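Home News Sports Schedules Letters Contact

Bratix Cup final is staying at Uniyal Park, and I have some feelings about it

8 October 2023
By the Sports Editor

Well, we have an answer. The Bratix Cup final between Trorkance and Brernville will be played at Uniyal Park after all, and anybody who was hoping for a switch to the bigger ground across the river can stop refreshing the league page. The decision went up last night, a few short paragraphs with no fuss, and my phone hasn't been quiet since.

If you've missed the whole saga (lucky you), the short version goes like this. Uniyal Park has 765 seats. The semifinal between Trorkance and the defending champions drew 1,932 people, which meant an awful lot of folks standing on the grass bank behind the north goal in the rain. I was one of them for the first half, before I gave up and squeezed into the press box with wet socks. So when both clubs from this end of the county made the final, plenty of us figured the league would go looking for somewhere larger.

It didn't. The league says Uniyal Park was named as the final venue back in August, before a ball was kicked in the knockout rounds, and it isn't going to change the rules for one game just because that game got popular. The grass bank will be open again, there'll be a second entrance on the parking lot side, and tickets are going to be split evenly between the two clubs.

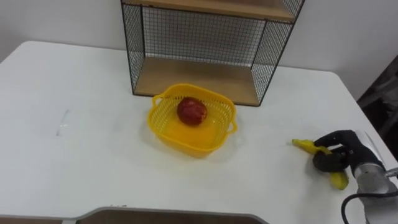 Wire and wood shelf unit on a white table.

I went back and forth on this one. My first reaction was that it's nuts. Here you have the two best-supported teams in the county, they're practically neighbors, and you're asking them to share a ground where half the crowd can't sit down and the line for coffee starts forming ten minutes before halftime. Older fans who can't stand for a whole game are going to have a hard time getting one of those seats, and I've already heard from a few who say they won't even try. That part bothers me a lot.

But then I think about what the place sounded like in that semifinal. When Brernville played theirs at the big ground last year, the noise just kind of floated off over the track and disappeared. At Uniyal Park you're so close to the touchline that you can hear the fullbacks yelling at each other (and yes, some of it is pretty colorful). If I were a player, I know where I'd want to be. I asked around at both practices this week and heard the same thing over and over: keep it here.

Trorkance have the stronger case for being happy. They've trained at the ground all season and they know its funny slope, the one that runs down toward the scoreboard corner and makes every long ball roll a yard farther than you think. Their winning goal in the semifinal came right off it. The Brernville keeper's box will be at that end for one half or the other, so I hope somebody over there has been practicing goal kicks into the wind.

Brernville aren't exactly thrilled, though they've been decent about it. The club put out a statement saying it had asked for a neutral ground, accepted the answer, and would be selling its share of the tickets to season members first. I like that they said it plainly and moved on. There was no threat to pull out, whatever you may have read in the comments under our last story, and there won't be an appeal. The window for one closed with the announcement anyway.

What I'd still like to see cleared up is the business of extra time. The league rulebook says that if the final is level after ninety minutes, they play on, and then it goes to penalties. Fine. But the lights at Uniyal Park have been cutting out on and off since the summer, and in one league game the teams had to wait while they warmed back up. With a late afternoon kickoff this far into fall, a game that runs long is going to need those lights. The league says they've been checked and that a game stopped by a lighting failure would be given 60 minutes to restart before it was called off and replayed from scratch.

From scratch! Think about that for a second. You could be 2 goals up with the clock winding down, the lights go, and everybody comes back another day at nil-nil. I get that the rule was written for ordinary league games on ordinary nights, when it hardly ever comes up. For a cup final it seems awfully harsh, and I'd much prefer they pick up from the minute where they stopped. When I put that to the league office I was told the rule is the rule for this season and they'd be glad to look at it over the winter. So there's your answer on that, and keep your fingers crossed for a nice early winner.

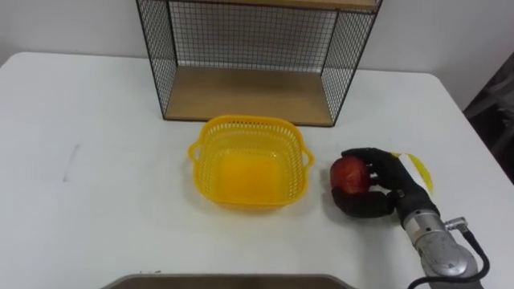
Black mesh sides, pale wooden bottom board.

On to the soccer itself, because there is some. Trorkance will be without their regular right back, who picked up his second yellow card of the knockout rounds in that wet semifinal, and the backup is a kid who has only started a handful of games. He's quick and he's brave, and I'd bet my lunch that Brernville go straight at him in the first ten minutes. Their left side has been the best thing about them all year. They've been scoring from crosses, from cutbacks, from throw-ins that bounce off three people and end up in the net somehow.

In the middle it's more even. Trorkance like to slow everything down and pass until you're bored, and then suddenly they're in. Brernville would rather make it a track meet. When they met in the league this spring it finished one apiece and neither coach looked happy about it afterward, which usually tells me it was a fair result. I thought Trorkance had the better chances that day, but I wasn't sitting at the good end, and a friend who was swears it was the other way around.

A couple of practical things before I let you go. Season members at both clubs can pick up tickets at their own clubhouse, and you'll need your membership card, so please don't show up and argue about it. Whatever's left goes on general sale. Seats and standing tickets cost the same, and kids get in for half price. The lot at Uniyal Park fills up early and the neighbors on the side street have been very patient with us, so if you can walk, or pile into one car, please do. The snack stand is supposed to have a second window open. I'll believe it when I'm holding a hot dog.

The women's final is still set for the same ground later in the month, and none of the ticket arrangements for that one have been announced yet. I've asked. The juniors play their last group games before then, and we'll have scores for all of them in the usual spot.

As for a prediction, I've been wrong about every round so far, so take this however you like: Brernville by a goal, with the winner coming in from that left side. If you're a Trorkance fan you should probably be delighted that I said so. Drop me a note if you think I've got the venue question all wrong. I've had a good pile of mail on it already, and I'll run some of the letters in the next column.

Contact the sports desk | Copyright 2023, all rights reserved | Back to top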